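Software Engineer, Manipulation Planning and Simulation Tools

Bomar, Grusden office. Permanent, full time. Two days a week from home by agreement.

Bomar writes planning and control software for single-arm robots that work in kitchens and on dining tables. We are looking for an engineer to join the planning group, a team of four who look after the motion planner, the grasp selection code and the simulator we test them in. Most new code runs in simulation for weeks before it goes near hardware.
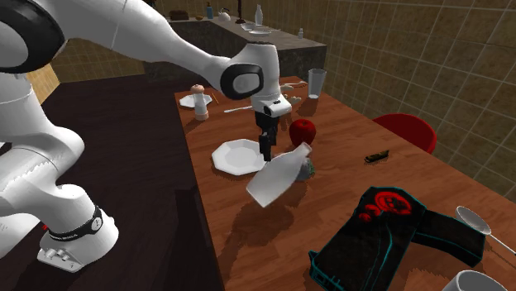
Gripper over a tipped bottle in our simulated kitchen.

What you would work on

The largest part of the job is the planner itself. It is written in C++ with Python bindings and handles reaching, grasping and placing among clutter. It copes well with upright objects and less well with anything lying on its side or close to something else. You would take over the approach and retreat stages, which need a rewrite.

The second part is tooling. Our nightly test suite, Gurkden, runs 3000 simulated table layouts and reports planning failures, collisions and timeouts. It takes almost 30 minutes longer than it should, and the reports are hard to read. We would like one person to own it.

You would also spend some time with the perception team at Cattaneo, our partner company, agreeing how object poses and their uncertainty are passed to the planner. 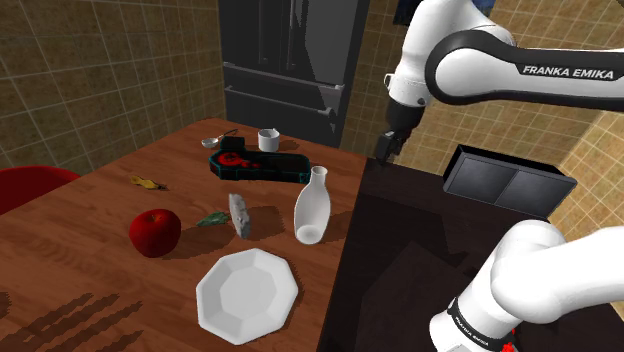 Grusden, March

The post is open now and we would like someone to start as soon as their notice period allows.

What we need from you

At least 3 years of writing C++ that other people depend on. Good working Python. A sound grasp of kinematics and collision checking. Experience with any physics simulator; we don't mind which.

Useful but not required: trajectory optimisation, work with real arms, continuous integration on GPU machines. A degree is not required if you can show us the work.

How to apply

Send a CV and a short note about a piece of planning or control code you have written, including what was wrong with it. Please do not send a portfolio video on its own. First interviews are by phone and last half an hour. The second is at the Grusden office on a Tuesday and includes a code review exercise with the team. Travel costs are paid.

We can't sponsor visas for this post. No agencies, please.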